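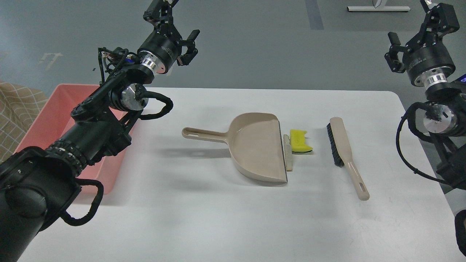

Progress report to the Itell Fund
Dallden Workroom: clean tables and shared tools
Prepared by Salamatu Odukoya, workroom manager
2018-11-24

Period covered

The report runs from the start of the grant in September to the present. It covers the cleaning equipment bought for the workroom, the changes to how tables are cleared between groups, and the spending on the equipment line. The next report is due when the grant closes.

Background

The Dallden workroom is used by several groups in turn. The model-making class cuts foam and light wood. The upholstery group cuts foam and fabric. The repair evening brings in whatever people bring in. All of them work on the same white tables, and until this year each group left the tables in the state it thought was acceptable. The next group usually disagreed.

Our application asked for three things: a proper set of hand cleaning tools for each table, a place to keep each set, and paid time for one person to write and teach a short clearing routine. The Fund agreed to all three. Modupe Effiong was taken on for the routine and started in the first week of the grant.

Equipment

There are 5 work tables in the room and each now has its own set. A set is a dustpan, a hand brush, and a sponge with a scrubbing layer. We also bought one spare set, so 6 in all. The spare stays in the store cupboard and has already been used once, when a brush went home in somebody's tool bag. It came back the following week.

The dustpans are beige plastic with a long handle and an oval slot near the end of the handle, so they hang on a plain hook. The lip at the front of the scoop is flat. We had asked about this before ordering, as the old pan had a warped front edge and left a line of dust behind every time it was pulled back. The new ones sit down on the tabletop properly.

The brushes have dark gray and black bristles. They are on the soft side. Fine foam dust comes up well with them, and so do wood shavings. They are less good with thread, which winds into the bristles and has to be picked out by hand. Halima Haruna, who runs the upholstery group, has asked for a lint roller at her table, and I have said yes to that out of the general supplies budget. It will not be charged to the grant.

The sponges are yellow with a green scrubbing layer. They are for glue spots and pencil marks, after sweeping. In the first weeks people were using them to push dust around, which ruined several. Modupe moved the wiping step to the end of the routine and this mostly stopped. We now cut each new sponge into smaller pieces before it goes out. A piece lasts nearly as long as a whole one did, and it is easier to get into the rounded corners where the old glue builds up.

The order was placed with Barros, who delivered everything except the hooks. The hooks came later in a separate box with the wrong screws. Tamunoemi Tamuno found screws that fit in our own stock and put the hooks up over two afternoons.

The clearing routine

The routine is written on one sheet and posted by the door. The text as it stands now is:

Take your own work and tools off the table.
Pick up anything too big for the brush. Offcuts you can use again go in the offcut box.
Lay the dustpan flat with the lip on the table. Do not hold it in the air at the table edge.
Brush toward the pan in short strokes. Move the pan back a little and brush again.
Empty the pan into the bin, then knock the brush against the inside of the bin.
Wipe with the sponge. Rinse the sponge and squeeze it out.
Hang up the pan and brush.

The first version of the sheet was twice as long and covered the floor as well. Very few people read to the bottom of it. The floor is now on a separate sheet next to the brooms.

The line about the table edge was added after the first month. Many people's habit is to hold the pan below the edge and sweep off into it, and with foam this puts half the dust on the floor. Modupe demonstrated the other way at the start of a session for every group, with the pan flat on the table. She put out a few small pieces first and then fine dust. Small blocks of foam or wood are a good test, as they tip over or roll when the brush hits them too hard and will jump past the scoop. People slow down once they have chased one across the table.

The line about offcuts was the most argued over. The model makers keep pieces that look like rubbish to everyone else. Ifeoma Fashola, who teaches that class, suggested the offcut box, and it has worked. The box is emptied when it is full, and her class has first pick.

Results so far

I said in the application that we would judge the work by how the tables are found and not by how they are left, and we have kept to that. The incoming group leader looks at each table before anything is put on it and writes "clear" or "not clear" in the room book, with a note if needed.

In September most of the entries were "not clear." The usual notes were glue, dust along the edges, and small scraps left in the middle after a single pass with the brush. By the start of this month most entries were "clear." The ones that were not were nearly all after the repair evening, and I deal with this below. I would be careful with the book as evidence. Some leaders are stricter than others, and there are a few sessions with no entry at all.

Start times are easier to judge. The model-making class used to lose the first part of every session to cleaning up after the group before. Ifeoma reports that her students now start work when they arrive. Halima says the same for upholstery, and adds that pale fabric can be laid straight on the table again. Before this she had been bringing a bedsheet to cover it.

Problems

The repair evening. This is a drop-in, and many of the people who come have never seen the sheet. They leave when their repair is finished, so there is no common point at which the tables get cleared. We have tried asking each person to clear their own place, with mixed results. From next month Tamunoemi will close the tables one at a time in the last part of the evening and clear each as it closes.

Sponges. We got through more than we planned, for the reason given above. The cut pieces have slowed this down, but it is the one item that will need buying again before the end of the grant.

Surface marks. Two of the tables have old marks that do not come off with the scrubbing layer. Somebody tried harder on one of them and dulled the finish. We have asked everyone to leave these marks alone. We tried a cleaning paste called Fluvov on a small patch at the underside of one table. It lifted the glue but left a smell that was still there the next day, so we have not used it on the tops.

Tools left out. Pans and brushes are still left lying on the tables at the end of some sessions. This is a minor matter compared with dust and glue, and they do get used more when they are in reach. I have not pushed it.

Spending

The equipment line in the approved budget was $400. Actual spending on that line to date is $411. The difference is the delivery charge on the hooks, which were sent separately. Barros has been asked to refund the charge and has agreed in an email, but the money has not yet arrived. If it does not, the workroom will cover the overspend.

Modupe's hours are in line with the plan. The time sheets and the equipment receipts are attached to the copy of this report sent by mail.

Changes we would like to make

We ask the Fund's agreement to one change. The application set aside part of Modupe's time for a second round of demonstrations to all groups. The model-making and upholstery groups do not need it. We would like to use that time at the repair evening instead, so that she and Tamunoemi can work together while the new closing arrangement settles in. The total hours and the cost would stay the same.

Next steps

Modupe will prepare a shorter version of the sheet for the repair evening, to be fixed flat at the end of each table. Ifeoma has offered to have her class make the holders.

A fresh pack of sponges will be ordered once the refund question is settled.

The room book will carry on as before, with one addition. Group leaders will be asked to note when a brush or pan is missing or damaged, so that the spare can go out the same day.

Questions about the report can come to me at the workroom. For anything on the receipts, please write to Halima Haruna, who keeps the purchase file this year along with her own group's records.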